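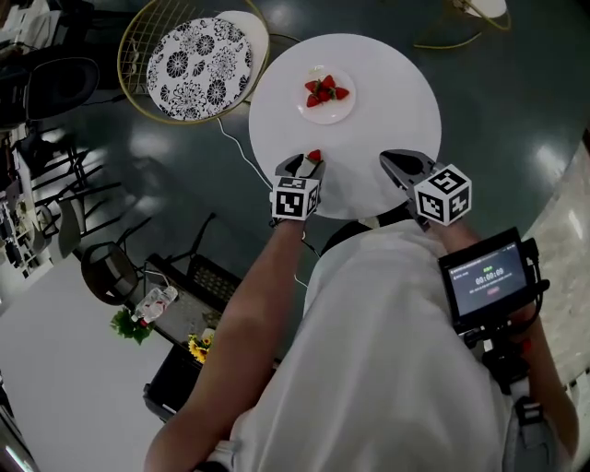 Nine Seconds

Strawberry three thousand one hundred and something. The sheet will know. The sheet always knows.

Marchetti pays by the accepted take. Not by the hour, not by the berry. Pick up, move, let go, hands back, stop the timer. If the timer goes past 23 seconds it's a reject. If you squeeze too hard, reject. If a marker cube turns so far the software loses it, reject, and you don't find out till night when the list comes back from Wakcombe with red lines all down it.

So. Tilt the wrist. Keep the cubes where they can be seen. Breathe.

I used to plate desserts. Eleven years, hotel kitchen, then the hotel closed in April and I answered an ad that said steady hands. They strapped me into the harness, gave me a gripper for each hand and said do what you'd normally do. Which is a funny thing to say to someone who has just had her fingers taken away. First day I dropped everything. Grapes. A spoon. I chased one berry round the plate for a full minute and got so mad I picked it up with my teeth. They kept that take, I think. Somebody at Wakcombe has it saved.

Now I can feel the fruit through the jaws. Can't, obviously. But I can.

The cafe is called Flalholm and the owner lets us in before opening. Gold chairs, flowery cushions, floor so shiny you can see the lamps in it. She walks past with her keys and doesn't look at me any more. The first week she asked what it was all for.

"Teaching," I said.

"Teaching who?"

I said Candska. She thought that was a girl. I let her think it, and after that she would ask how Candska was getting on, was she quick, was she shy. Quick, I said. Bit clumsy. She left a pastry out for her once. I ate it in the bus.

Left hand down. Close. Not too much, not to much, there. Red one, up off the table. Right hand open and waiting, doing nothing, looking useful.

What I teach her is mostly waiting. You don't notice how long your hand stops before it takes hold of a thing. Half a breath. My mother did it with eggs. I do it with everything, and it's in every take, thousands of them, that little stop. Wakcombe wrote to ask if I could leave it out. It was slowing down the average.

I tried for 2 days. Bruised 100 berries, near enough the whole crate. Put the stop back in and said nothing.

Then last night, a clip in the mail. No message. A bench in a white room, a bowl, an arm I had never seen. Candska, working by herself. The gripper came down over the strawberry and I was already leaning at my kitchen table, saying wait, wait, out loud, with my coat still on.

It stopped. Half a breath.

Then it closed.

I watched it till the phone died. Take 3,143 this morning, hands up, plate ready, and the owner going by with her keys.

"How's the girl?"

"Good," I said. "She's got her grandmother's hands."

Timer. Go again.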